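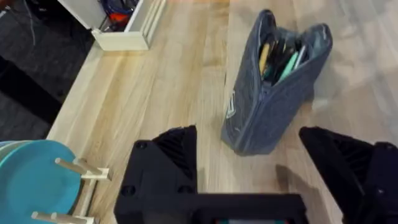 Glare on a work surface is measured with a gloss meter, usually at an angle of 60 degrees, and the reading says less than most buyers expect. A meter samples a patch the size of a thumbnail. A person sitting at a desk takes in the whole top at a much lower angle, and at low angles even a dull finish reflects like a polished one. Pale wood makes the effect harder to judge. On a light tabletop the reflection can wash out the grain on one side while a gray pencil pouch standing on the same boards still casts a faint shadow. Both conditions matter to anyone who reads or draws there for hours.

Enikő Balogh tests furniture finishes at Prevberg. Her method starts with the lamp and leaves the lacquer for later. The fixture is set at a fixed height, the panel is turned in steps, and luminance is logged at seated eye level. In a September series she ran 532 readings on oiled, waxed and lacquered panels. Oil gave the most even results. Wax varied with the pressure used in buffing, and two panels from the same batch could differ more than two different products. 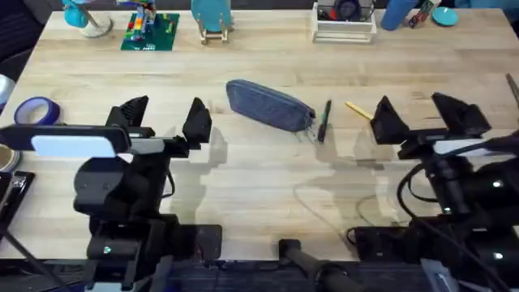 Grain direction was the second variable. Light that travels along the grain tends to reflect in a narrow streak. Light that crosses it is scattered by the pores, and the streak breaks up. In her panels the difference was large enough to change the ranking of the finishes. Imre Hegyi, who designs office lighting for Estard, now asks for the grain direction on every floor plan. Suppliers rarely have it.
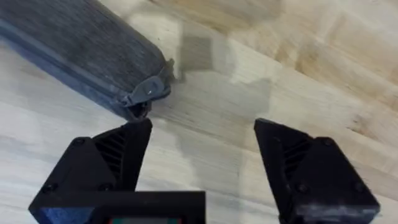 Sanding explains part of the spread. A surface taken to a fine grit before oiling closes up and reflects more sharply; one stopped a grade earlier stays more diffuse but holds dirt. Balogh settled on a single intermediate grit for the next series, with 20 panels and 2 coats of oil on each. The lamp height stays at 70 centimeters.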